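문의 번호 1751
분류: 댓글 필터 / 상태: 보류
접수: Pushpa Bhardwaj (Nidari 이주민 인권 게시판 운영)

증상
"인종차별"이라는 단어가 들어간 댓글이 전부 검토 대기로 넘어갑니다. 저희 게시판은 인종차별 이야기를 하려고 만든 곳입니다. 반면 "너희 나라로 가라"는 댓글은 아무 제지 없이 올라오고 추천까지 받았습니다. 욕설이 없어서 그렇다는데, 예의가 바르긴 하더군요.

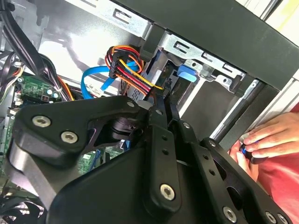 데스크톱 본체 안쪽

답변 (Dinesh Khurana, Famik 지원팀)
불편을 드려 죄송합니다. 브라우저 캐시를 지우고 다시 시도해 주세요.

추가 (Pushpa)
캐시를 지웠습니다. 차별은 그대로입니다. 대기 목록에서 "모두 승인"을 누르면 500 오류가 뜨고, 한 건씩 누르면 됩니다. 지난밤에는 한 건씩 눌렀습니다.

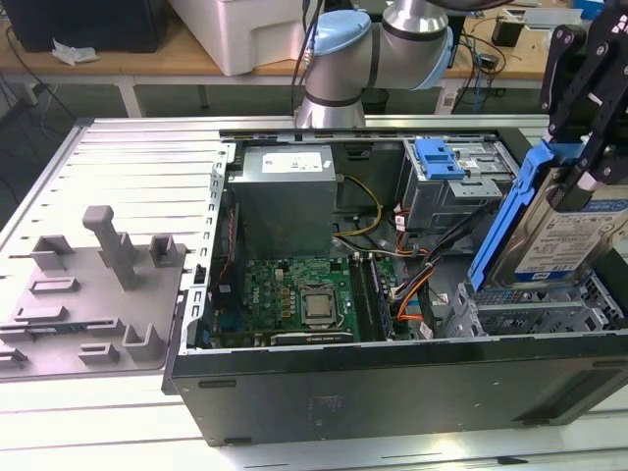
옆판을 떼고 눕힌 타워형 본체

답변 (Dinesh)
재현했습니다. 금칙어 목록 "민감 주제"가 기본값으로 켜져 있습니다. 관리 > 필터 > 주제별에서 꺼 주세요. 일괄 승인 오류는 별개의 문제라 Abhishek Pant에게 넘겼습니다.

추가 (Pushpa)
껐습니다. 이제 "인종차별"은 통과하고 "인종"은 걸립니다. 회원 한 분은 "인종"을 "ㅇㅈ"으로 쓰기 시작했고, 다들 무엇을 인정한다는 건지 묻고 있습니다.

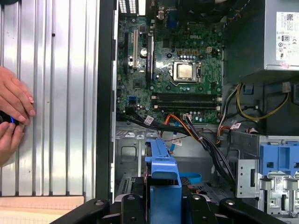 소켓에 장착된 프로세서, 쿨러 없음

답변 (Abhishek)
목록이 두 개였습니다. 구버전 목록은 관리 화면에 표시되지 않아 제가 서버에서 비웠습니다. 반영까지 약 20분 걸립니다. 일괄 승인은 대기 건이 많을 때 시간 초과로 실패하는 것 같은데, 로그를 더 봐야 합니다.

확인 (Pushpa)
"인종", "인종차별", "혐오" 모두 정상 등록됩니다. 문제의 "너희 나라로 가라"는 신고 버튼으로 처리했더니 "커뮤니티 규정 위반 아님"이라는 자동 회신이 왔습니다. 제가 그 커뮤니티 운영자입니다.
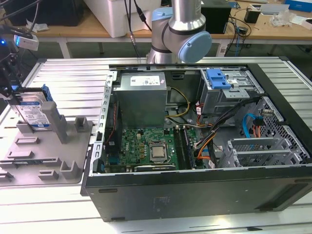

남은 작업
일괄 승인 500 오류: Abhishek, 10월 배포 예정
운영자 신고가 자동 판정으로 가는 문제: 담당자 미정
임시 조치: 해당 댓글은 운영자가 직접 숨김. 작성자가 표현의 자유를 들어 이의 신청을 했고, 그 글은 필터에 걸려 대기 중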